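Moved out of the Illham apartment after six years. Posting what I learned about boxes and small moves, in order.

1/ Get quotes early. Uvelis wanted 900 dollars for a 24 mile move. Flikomum wanted 859 and the boxes were extra.

2/ Used boxes are fine for clothes and bedding. For books I bought new small ones. A big box of books is too heavy to carry down stairs.

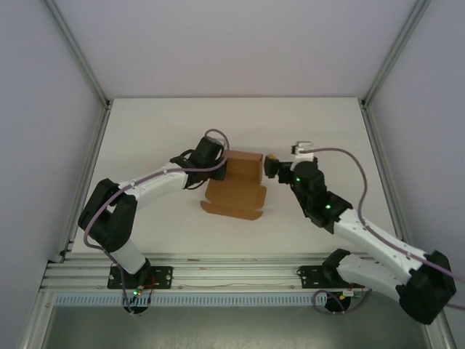 Cardboard box, partly folded.

3/ Tape the bottom seam twice, then once across. Folding the flaps over and under without tape holds towels -- it does not hold plates.

4/ Write the room on two sides, never on the top. Once they are stacked the top is no use.

5/ Soft gray stuff like old blankets goes between furniture. I paid 254 dollars for rented pads in July on the last move and won't again. 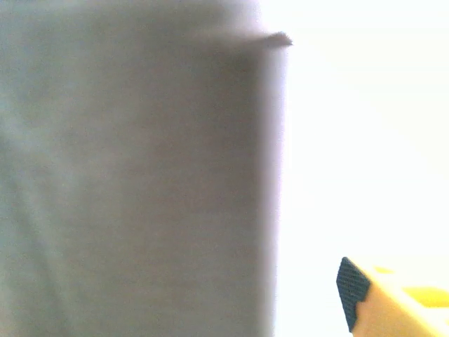 6/ Keep one bag with you. Keys, chargers, medicine, toilet paper, a knife for the tape.

7/ The new place is on Bunting. Parking is bad before nine, so book the truck for later -- the city permit took me two tries.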